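The rules on the wall

I have written three sets of work rules in my life. The first two were ignored in the usual way, by people who nodded at them. The third is taped up where we run the two-arm robot, and it has been obeyed for long enough now that I feel I should put it somewhere other than a wall.
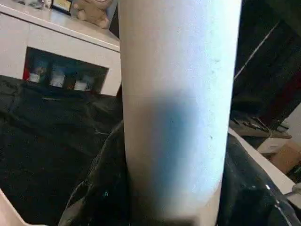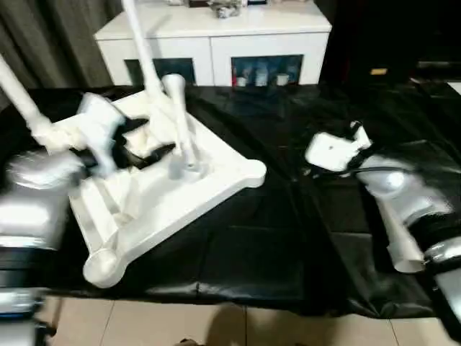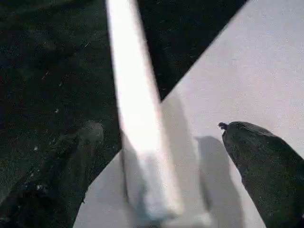 Two-arm work on white parts. The middle picture is the wide one; the other two are close-ups from the gripper cameras.

When I started at Edengate we had inherited a rulebook from an older project called Coppens. It ran to 11 pages and had a section on footwear. It told you to "maintain situational awareness at all times," and I would love to meet the person who read that line and then began to do it. What it left out was which of two people gets to say stop. (Either of them. It took us until September to write that down.)

So Montserrat Bermúdez and I threw it out, kept the footwear, and wrote 6 rules. They fit on one sheet in type you can read from a chair.

1. Either person can stop the run. You don't owe anyone a reason until the arms are still.

2. Hands stay behind the table edge while the arms have power. If a part falls on the floor, it lives on the floor for now.

3. One arm holds, the other waits in the open. It doesn't hover behind the part where you can't see it.

4. Long parts get a slow first pass. Anything with a pole on it sweeps a much bigger circle than you think, and the pole doesn't care that the gripper is only moving a few inches.

5. Look at the wrist view before you close the fingers.

6. Write down what went wrong before you fix it.

Rule 5 caused the most grumbling. From the head of the table a grip can look perfect, and then you check the wrist camera and get a big white blur with a finger on either side of it. White on white is a misery. You lose the edge of the part, you lose how far away it is, and you end up judging by the shadow. We argued for a week over whether to make people use a dark cover under pale parts. I wanted it as a rule. Montserrat wanted it as advice, on the grounds that a seventh rule would need a second sheet. She won, and it's in pencil at the bottom.

Rule 6 is mine and I'm vain about it. Before we had it, the log for a bad day said "adjusted, fine now," 3 times, in three kinds of handwriting. Adjusted what? Was it fine before? I once spent an afternoon chasing a slip that somebody had already found, cured and forgotten, and that somebody was me.

People send me real standards, the kind with numbers and annexes, and ask how ours compares. It doesn't. Ours sits underneath the proper risk paperwork, which we also have, in a binder that Femik printed for us at a price I'm not going to repeat. The binder says what the cell must be. The sheet says what you do with your hands at ten past four when you want to go home. I'd keep both, but I know which one I could recite.

A friend over at Fendon has asked for a copy and has already told me she plans to add to it. She has a draft of 800 words on the correct way to name a file. I sent her the sheet anyway, with the pencil line inked in, and I haven't mentioned that part to Montserrat yet.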